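换处理器这一步，我们到底立了哪些规矩

2019年11月4日

上周跟吕家明（Ka-ming Lui，我们都习惯叫他Ka-ming）吃饭，他问我，你们那个拆旧电脑的机械臂，操作规程怎么写了那么厚一本？我当时嘴里塞着叉烧，没答好，回来的路上越想越觉得应该坐下来慢慢写一篇，反正这个博客也荒了好一阵子了。

先交代一下，我们这个项目叫Drutitau，做的是旧台式机的拆解和部件回收，内存、处理器、硬盘能用的都留下来。规程最早是从Brastach那边借来的一份模板，人家写得很漂亮，可惜是给装配线写的，零件都是新的，干干净净，位置也固定。旧机器哪有这么听话呀！线缆东一根西一根，散热膏干在顶盖上，同一个型号的机箱，前一任主人可能还往里面加过东西。所以模板里的条款我们删了一大半，剩下的又一条一条重写。

第一条写的是断电。拔掉电源线，按住开机键放掉余电，再把机箱侧放到台面上。听起来像废话，可是我坚持要放在最前面，而且要由人来做，做完在单子上签名。机械臂的程序里没有这一步，也不打算有。

第二条是人和手臂的距离。手臂在机箱里的时候，谁都不许把手伸进去，哪怕只是想拨开一根挡路的线。要拨线，先按暂停，等手臂退到机箱外面，再动手。这一条刚开始大家都嫌烦，我自己也犯过一次，被同事念叨了整整一个下午，现在倒是习惯成自然了。

第三条专门讲处理器，也是改得最多的一条。LGA的插座，针脚都在主板那一侧，细得要命，碰歪一根，整块板子就可能报废。我们的写法是：压杆和压盖必须先完全打开，夹爪只许夹处理器的两侧边缘，进出插座那一段要走慢速，手臂不得在夹着东西的时候横着越过插座。夹爪合拢以后先停2秒，确认没有打滑，再往下走。有人问过我为什么偏偏是2秒，说来惭愧，最初就是拍脑袋定的，后来试过改短，大家看着心里都不踏实，又改回来了。

第四条是关于记录的。每换一次夹爪的指片，零位就要重新校一遍；每做满1,000次抓取，停下来检查指片磨损；到2,000次，不管看着好不好，一律换掉。Ní Mhurchú那间工作室的朋友觉得我们太浪费，指片明明还能用。我理解，可是我宁愿多花一点指片的钱，也不想哪天为了省这一点，把别人捐来的好板子给弄坏了。

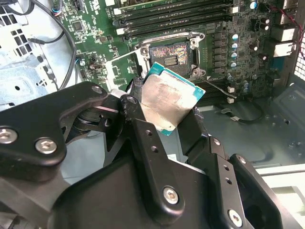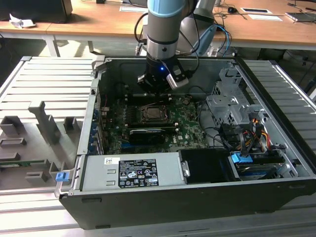
再说说还没定下来的部分，也是我最想听听大家意见的。散热膏到底该什么时候擦？一派主张处理器取出来以后再擦，放在托盘上，人慢慢弄；另一派主张还在插座里就先擦一遍，免得夹爪沾上。我目前偏向前一种，因为在板子上擦，棉签一滑就可能带着膏体掉到旁边的元件上，清起来更麻烦。不过夹爪沾脏也确实是个问题，所以暂时加了一句：每拆完6台，用无绒布和酒精把指片擦干净。够不够，我心里也没底。

还有力度的上限。现在规程里只写“以能夹稳的最小力为准”，这话放在纸上好看，真到调参数的时候等于没说。我打算这个11月里跟Stolammont的人约个时间，把他们的测法学过来，至少给每一类零件写一个像样的数。

Ka-ming看完草稿，说我字太多，操作的人站在机器旁边哪有工夫读。他说得对，我准备另外做一张单页，贴在台子旁边，只留动作，把这些啰啰嗦嗦的道理都留在博客里。手上有类似规程的朋友，要是愿意给我看看，留言就好，我都会回的。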